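Kakell K3 Panel Heater
Section 4: Setting up in a bedroom

Read section 2 (Safety) and section 3 (Fixing to the wall) before you start. This section covers choosing the position in a bedroom, pairing the Arden room sensor, setting the night programme and the first heating. If you are using the heater on its feet instead of the wall bracket, go to 4.7 first and then come back.

4.1 Before you start

You will need:

The heater, already on its bracket or its feet
The Arden room sensor and the battery supplied with it
The two sticky pads or the small screw from the fixings bag
A tape measure
A pencil

Check that the rating plate on the right-hand side of the heater matches your supply. The K3 must be plugged straight into a wall socket. Do not use an extension lead, a plug-in timer or a multi-way adaptor.

CAUTION: Do not place the heater directly below a socket outlet. The warm air leaving the top grille can damage the socket and the plug.

4.2 Clearances

Keep the distances given here even if the room is small. They apply all year, including when the heater is in standby, as frost protection can switch it on without warning.

Above the top grille: 500 mm
In front of the panel: 500 mm
Each side: 170 mm
Floor to lower edge, wall mounted: 170 mm

1. Measure from the front of the panel to the nearest furniture.
2. Measure from each side of the panel to the nearest wall, wardrobe or curtain. Measure curtains when they are closed.
3. If a curtain hangs over the panel, shorten it or move the heater. Tying it back is not enough.
4. Open any door near the heater fully and check that it stops short of the panel.

Note: Headboards count as furniture. A padded headboard must not stand in front of the panel at any distance less than the one given for the front.

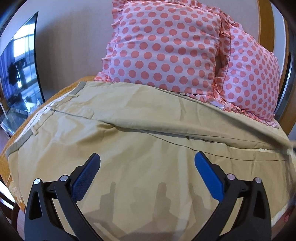

The front clearance is measured to the bedding and not to the bed frame. Pull the covers into the position they are normally in at night, let them hang as they will, and measure to the nearest point of the cloth. A duvet left wrinkled, like the khaki-tan one shown, may not reach as far over the side as the same duvet pulled flat, so smooth it out and measure again. Use the smaller of the two figures. If a winter duvet is larger than the summer one, repeat the check when you change over, which for most homes will be in September or soon after.

WARNING: Never dry or air bedding on the heater. Do not hang anything from the top grille. If the panel is covered, the cut-out will trip and the red light will flash (see 4.8).

4.3 Placing the Arden room sensor

The sensor tells the heater how warm the room is at the place where you sleep. The heater also has a sensor of its own, but this sits low down and close to the panel, and on its own it will usually switch off too early.

1. Slide the back off the sensor and fit the battery with the plus sign facing you.
2. Choose a spot on an inside wall, a little above mattress height.
3. Keep the sensor away from lamps, televisions and chargers.
4. Keep it out of direct sunlight and out of the draught from a window or door.
5. Hold it in place and check that you can see the small green light from the heater.
6. Fix it with the sticky pads. On wallpaper, use the screw.

Do not put the sensor under a pillow, behind the headboard or on the mattress. It will read the warmth of the person in bed and the room will go cold.

4.4 Pairing

1. Switch the heater on at the rocker switch on the side.
2. Wait until the display shows two dashes.
3. Hold down the MODE button until the dashes start to blink.
4. Press the button on the back of the sensor once.
5. The display shows the letter A, then the room temperature.

If the letter A does not appear within a minute, the heater leaves pairing mode and goes back to two dashes. Start again from step 3. Thick stone walls and foil-backed plasterboard can weaken the signal. Bring the sensor into the middle of the room, pair it there and then move it back to its place.

Up to 8 sensors can be stored in one heater, but only one is used at a time. To change which one is in use, hold MODE and the plus button together and step through the list.

Note: The older Gökçe sensor (white case, round button) can be paired in the same way. It does not have a green light, and it does not report a low battery to the display.

4.5 Setting the clock

The clock has to be set before the night programme will run. It keeps time through a short power cut. After a longer one the display shows four zeros and the clock must be set again.

1. Press MODE until the clock sign appears.
2. Set the hours with plus and minus, then press OK.
3. Set the minutes with plus and minus, then press OK.
4. Set the day number, 1 to 7, then press OK.

The clock uses the 24-hour form only. It does not change by itself between summer time and winter time.

4.6 The night programme

The factory setting is as follows:

06:30 to 08:00, comfort
08:00 to 20:30, economy
20:30 to 22:30, comfort
22:30 to 06:30, night

Comfort is set to 20 degrees, economy to 16 and night to 17. Most people find these a reasonable start for an adult's bedroom. Leave them alone for a few nights before making changes.

To change a time:

1. Press MODE until the moon sign appears.
2. Press OK. The first start time blinks.
3. Change it with plus and minus in steps of ten minutes.
4. Press OK to move to the next time.
5. After the last time, hold OK until the display stops blinking.

To change a temperature, press PLUS or MINUS while that period is running. The new setting is kept for that period from then on. If you only want it for tonight, press the minute key afterwards. A small hand appears on the display and clears at the next change of period.

If you shut the bedroom door at night, the room may need a longer warm-up in the morning. Bring the first start time forward by 20 minutes and see how that suits. Early start (menu item 11) does this for you, but it takes a week or so to learn the room and is not useful in a guest room.

Child lock: hold plus and minus together until the key sign appears. Do the same to release it. The rocker switch on the side still works with the lock on.

4.7 Using the Flerkero feet

The feet are sold separately, part number 393. Only these feet may be used with the K3.

1. Switch off, unplug and let the heater cool fully.
2. Lay it face down on a folded blanket on the floor.
3. Push each foot into its slot until it clicks.
4. Fit one screw to each foot and tighten it by hand with a screwdriver. Do not use a power driver.
5. Stand the heater upright and press down on both ends. It should not rock.

On deep carpet, place a flat board under the feet. The tilt switch will turn the heater off if it leans, and soft carpet is the most common cause of this.

CAUTION: A heater on feet can be pushed out of position by a vacuum cleaner or a pet. Check the clearances in 4.2 again whenever the room has been cleaned.

Route the cable along the wall. Do not run it under the bed, under a rug or between the mattress and the base.

4.8 First heating

The first time the panel gets hot there may be a slight smell from the coating. It does no harm and stops after a few hours of use.

1. Open a window and close the bedroom door.
2. Set the heater to comfort and turn the temperature up to its highest setting.
3. Leave it to run for two hours. Do this during the day, and do not sleep in the room while it is running.
4. Turn it back to the programme and close the window.

Clicking sounds as the panel warms and cools are normal. A steady buzz is not. Switch off and check that the heater is seated properly on its bracket or that the foot screws are tight.

Red light, slow flash: the panel is covered or the clearance above it is blocked. Switch off, remove the cause, wait until the panel is cool and switch on again.

Red light, fast flash: the tilt switch has opened. Stand the heater level.

Letter A blinking: the signal from the sensor has been lost. The heater carries on using its own sensor. Check the sensor battery first.

Room never reaches the set temperature: check that the window detection (menu item 6) has not switched the heater to standby. Draughty sash windows can set it off. It can be made less sensitive or turned off.

If the red light goes on flashing after the heater has cooled and nothing is blocking it, stop using the heater and contact your dealer. Do not open the casing. There are no parts inside that can be repaired at home.

Section 4 revised by Eduardo Lumbao. Replaces the loose sheet packed with earlier heaters.

Next: Section 5, Using two or more heaters together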